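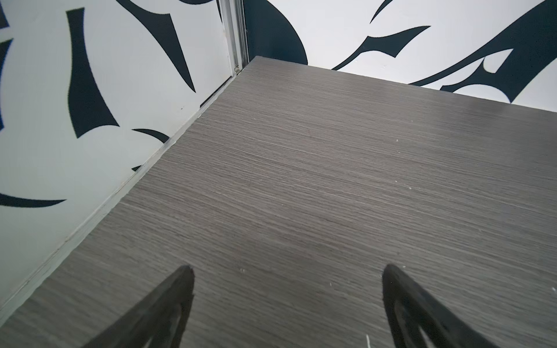
장난감 대여소 라스비(Lasby)가 7월부터 정리대를 새 걸로 바꿔 쓰고 있다. 대여하고 돌아온 장난감을 올려놓고 짝을 맞추고, 빠진 조각이 있나 보고, 다시 상자에 넣는 자리다. 예전 정리대는 접이식 탁자 두 개를 붙인 것이어서 가운데 틈으로 작은 조각이 자꾸 빠졌다고 한다. 새 상판은 결이 촘촘한 회색 나무무늬, 벽 두 장이 만나는 구석에는 홈이 길게 파인 은색 기둥이 서 있고 왼쪽 흰 벽에는 굵은 검은 무늬가 들어갔다. 조각이 바닥으로 굴러가지 말라고 세 면을 막은 형태를 골랐다는 게 라스비 쪽 설명. 상판과 틀은 루비츠(Ruvitz), 벽 무늬는 컬리넌(Cullinane)에서 맡았다.

바뀐 건 가구만이 아니다. 반납 받는 방식도 달라졌다. 전에는 상자째 받아서 선반에 올려두고 주말 지나서 한꺼번에 열어봤다. 그러다 보니 뭐가 빠졌는지 알았을 땐 이미 다음 집으로 나간 뒤인 경우가 많았다. 지금은 들어온 순서대로 정리대에 꺼내 본다. 상자 하나를 끝내야 다음 상자를 연다. 두 상자를 같이 열지 않는다는 규칙이 제일 먼저 생겼다고.

대여 목록에 올라 있는 건 73종. 블록, 퍼즐, 동물 모형, 소꿉 도구, 숫자판 같은 것들이고 낱개로 치면 훨씬 많다. 그중에 블록이 제일 손이 많이 간다. 색이 비슷한 세트가 서너 개 있어서 한번 섞이면 어느 상자 것인지 알기가 어렵다. 지난 봄에는 실타만스(Siltamance) 원목 세트 두 개가 통째로 섞여서 한 달 가까이 대여를 멈춘 적도 있다. 회원들 사이에선 아직도 그 얘기가 나온다.

새 정리대에 가장 먼저 올라간 건 '짝 없는 상자'였다. 어느 세트 것인지 몰라서 그냥 모아둔 물건들인데 두 해 넘게 쌓이다보니 200점이 넘는다. 동물 모형, 시계, 바퀴, 단추, 뚜껑만 남은 통. 라스비는 이걸 조금씩 꺼내 놓고 주인 세트를 찾아주는 일을 7월 내내 한다. 이름은 '짝 찾기'. 따로 행사라고 할 건 없고 그냥 문 여는 시간에 와서 보고 아는 게 있으면 말해주면 된다.

얼마전에는 주황색 돌고래가 올라왔다. 면이 각지게 꺾인 장난감이다. 같이 나온 흰색 디지털 시계는 뒤쪽에, 연한 민트색 네모난 물건은 그보다 오른쪽에 놓였다. 민트색 물건은 뭔지 아직 의견이 갈린다. 지우개라는 사람도 있고 비누 모양 같다는 사람도 있고. 시계는 시간 읽기 놀이 세트에 들어가는 걸로 일단 분류해 뒀는데 확정은 아니다. 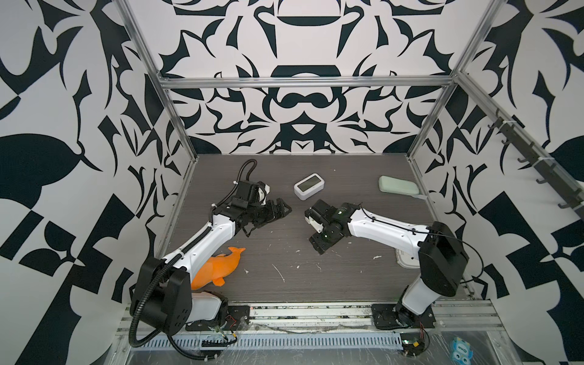 발렌티나 코스튜크(Valentyna Kostiuk)는 짝 찾기를 7월에만 하고 끝내면 가을에 또 똑같이 쌓일 거라며, 반납할 때 빌려간 집에서 먼저 한번 세어보고 오는 게 순서가 아니냐고 했다. 자기 집에서는 상자 뚜껑 안쪽에 조각 목록을 붙여두고 아이가 직접 하나씩 짚어가며 넣는데, 그렇게 하고부터 잃어버린 게 거의 없다는 것. 다만 목록 글씨가 너무 작고, 블록은 색 이름만 적혀 있어서 분홍인지 자주인지 매번 헷갈린다는 불만도 같이 전했다.

목록 얘기는 다른 회원들도 여러 번 했던 것이다. 라스비는 이번에 블록 상자부터 목록을 새로 만든다. 글자를 키우고 색 이름 옆에 실제 색을 칠한 네모를 넣는다. 퍼즐은 조각이 너무 많아 완성했을 때 모습을 붙이는 쪽으로 간다. 소꿉 도구는 아직 못 정했다. 숟가락이 세트마다 길이만 조금씩 달라서.

블록 세트는 나무 쟁반을 쓰기로 했다. 작고 네모난 쟁반인데 확인이 끝난 블록을 여기에 세운다. 눕혀 놓으면 밑에 깔린 게 안 보여서 다시 들춰봐야 했는데 세우면 한눈에 들어온다는 것이 이유. 쟁반이 다 차면 목록에 표시하고 상자로 옮긴다. 확인 안 된 건 쟁반 바깥에 그대로 둔다. 누가 하다가 자리를 비워도 다음 사람이 어디까지 했는지 보고 이어서 할수 있다.

색칠이 안 된 나뭇조각은 따로 본다. 민무늬로 나온 세트가 있고 홈이 파인 조각이 들어가는 세트가 있는데, 예전엔 둘 다 '나무색'으로만 적었다. 앞으로는 홈이 있는 건 '홈 있음'이라고 적는다. 별것 아닌 것 같아도 봄에 섞였던 세트를 가르는 데 이게 제일 오래 걸렸다. 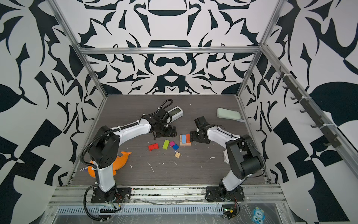 나무 쟁반에 나란히 세운 하늘색과 주황색 블록. 빨강, 연두, 자홍, 파랑 블록과 칠하지 않은 홈 있는 조각은 아직 쟁반 밖에 있다.

벽 무늬를 두고는 말이 좀 있었다. 잎사귀 같기도 하고 칼날 같기도 한 검은 무늬가 흰 바탕에 크게 들어가 있는데, 어지럽다는 쪽과 보기 좋다는 쪽이 반반이다. 아이들은 대체로 좋아한다. 뒷벽 가운데를 보고 콧수염이라고 부르는 아이도 있다. 처음엔 벽도 회색으로 맞추자는 의견이 있었지만 방 전체가 너무 가라앉는다고 해서 접었다. 컬리넌은 무늬 판만 나중에 바꿔 끼울 수 있다고 안내했고 라스비는 일년은 그대로 써보기로 했다.

상판 색은 금방 정해졌다. 후보가 흰색, 밝은 나무색, 회색 나무무늬 셋이었는데 흰색은 흰 조각이 안 보이고 밝은 나무색은 칠 안 한 나뭇조각이 안 보인다. 회색이면 둘 다 보인다. 높이는 70센티미터. 어른이 서서 하기엔 조금 낮고 앉아서 하기엔 맞는 높이다. 큰 아이들은 서서도 편하게 쓴다. 서서 할 어른용 높은 정리대 얘기도 나왔는데 자리가 없어서 올해는 어렵게 됬다.

단점도 있다. 회색이라 그런지 먼지나 부스러기가 잘 보인다. 희끗한 점 같은 자국이 상판 여기저기에 있고, 길쭉한 것도 있다. 닦이는 건지 긁힌 건지는 하나씩 봐야 안다. 빛이 비치는 쪽은 살짝 번들거려서 보는 방향에 따라 눈에 띄기도 하고 안 띄기도 하고. 라스비는 마른 천으로 먼저 닦고 그래도 남으면 물기를 꼭 짠 천을 쓰라고 안내문을 붙일 예정이다. 세제는 쓰지 말것. 루비츠 쪽에 상판 관리 방법을 물어둔 상태인데 답이 오면 안내문을 고친다.

색 이름도 정했다. 코스튜크가 말한 분홍이냐 자주냐 하는 문제의 블록은 '자홍'으로 통일. 회원들한테 쪽지로 물어봤더니 진분홍, 꽃분홍, 핫핑크, 자두색까지 나왔다고 한다. 목록에는 자홍이라고 적고 괄호 안에 진분홍을 같이 넣는다. 연두와 초록도 나눠 적는다. 파랑과 하늘색도 마찬가지.

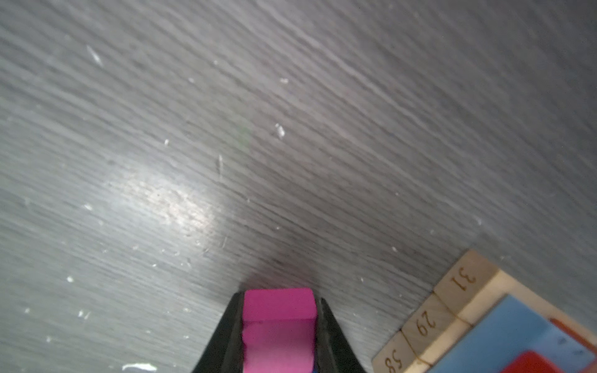
한 회원은 게시판에 색 이름을 통일하는 건 좋은데 글을 아직 못 읽는 아이가 더 많으니 네모 칸 색부터 제대로 찍어달라고 썼다. 지난번 목록은 인쇄가 흐려서 빨강이 주황처럼 나왔고, 집에서 한참을 찾다가 결국 그냥 반납했다는 것이다. 같은 글에서 목록을 비닐에 넣어주면 오래 쓰겠다고도 했다. 이 글에는 동의한다는 답이 줄줄이 달렸고, 비닐보다 두꺼운 종이가 낫다는 답도 있었다.

라스비는 인쇄 대신 색연필로 직접 칠하는 걸 생각 중이다. 블록 상자만이라면 하루 이틀이면 된다. 색연필이 블록 색과 똑같진 않겠지만 흐린 인쇄보단 낫다는 판단. 종이는 두꺼운 걸로 간다. 비닐은 모서리가 말려서 뚜껑이 잘 안 닫힌다는 지적이 있었다.

현재 등록한 가정은 81곳. 대여는 한 번에 두 상자까지고 기간은 종전과 같다. 조각이 빠졌을 때 벌금은 없다. 대신 나중에 집에서 나오면 아무때나 가져오면 되고, 입구 옆 바구니에 넣어두면 정리대로 간다. 어느 상자 것인지 쪽지를 같이 넣어주면 훨씬 빠르다. 쪽지 없는 조각은 짝 없는 상자로 들어가니 참고.

짝 찾기는 오후 2시부터 5시까지. 정리대 앞 의자가 몇 개 안돼서 붐비면 좀 기다려야 한다. 음료는 정리대에 올리지 말고 창가 선반에 둘 것. 집에 비슷한 세트가 있는 사람은 상자나 설명서를 들고 오면 도움이 된다. 특히 시간 읽기 놀이와 바다 동물 세트를 가진 집을 찾고 있다. 민트색 물건이 뭔지 아는 사람도.

주인 세트를 못 찾은 물건은 8월에 다시 모아 '아무 상자'로 빌려준다. 뭐가 들었는지 정해지지 않은 상자로, 목록도 없고 세어볼 필요도 없다. 예약은 받지 않는다. 봄에 섞였던 실타만스 원목 세트 두 개는 대여를 다시 시작했고, 새 목록이 붙을 때까지는 한 집에 하나씩만 나간다.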